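Truder sorting station, Graststead: monthly walk-through with my comments

November, first shift. Station 10, ticket 2153.

1. Aisle and floor
OK. I still want the cables tied back (third month I've asked!).

2. Hand tools
Grips fine, straps fine. My wrist gets sore by lunch, so please swap people every hour.

3. Job changes
Soline cut our packing line and moved us over here. Less lifting, more teaching. I like it, mostly, but the pay grade hasn't caught up.

4. Table and items
Pass. Small packaging on the white table, hand grippers in use:

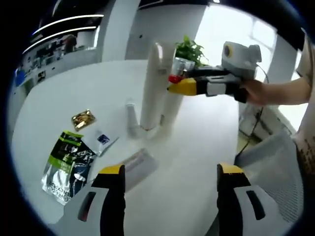
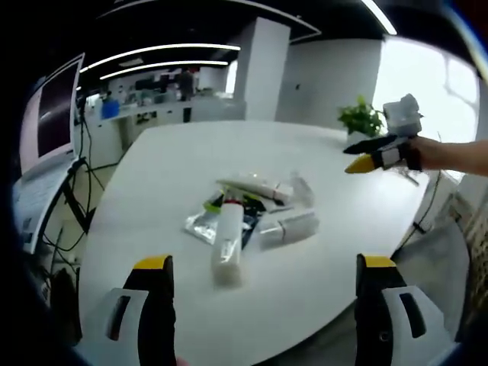
5. Stop button
Works, pressed it twice. The label is peeling, so I asked Powell for a new one (part 604).

6. Open items
Cable ties, label, and somebody tell us who covers breaks.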